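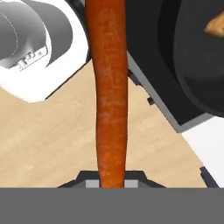

How to Prepare a Simulated Kitchen Demo for an Open Day

Posted Monday, April 1, 2024, by the Dorkivik workshop team

Print this page | E-mail this page

At our open day in Dorkivik we show visitors a robot arm that works in a simulated kitchen. Several schools have asked how we prepare it, so I write the steps as we do them. You need one computer, one large screen and the Harasym simulator with the Cevia kitchen loaded.

1. Start the simulator before the doors open. Our computer needs 3 minutes to load the kitchen.

2. Set the scene seed to 2241. With the same seed, all objects come back to the same places after each reset, and the guide can learn the talk by heart.

3. Put two views on the screen, one from the gripper and one from the side of the room. Children like the gripper view more, but their parents understand the side view faster.

4. Choose one object for the whole talk. We take the carrot. Its shape is a little curved, so you can ask the visitors where they would grasp it before you move the arm.

5. Limit every run to 2000 steps. If the arm is not finished by then, reset and continue talking.

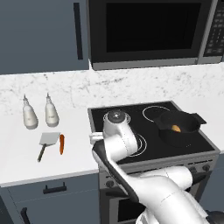
Side view: the arm over the stove, the carrot on the counter next to the spatula.

6. Let a visitor drive. Explain first the open and close button, later the movement. Please ask them to go slowly near the pan.

7. Save the log after each group under the name Fondness and the group number. Last April we had 59 runs, and without numbers it was very difficult to find one again.

For small groups you can leave out step 5.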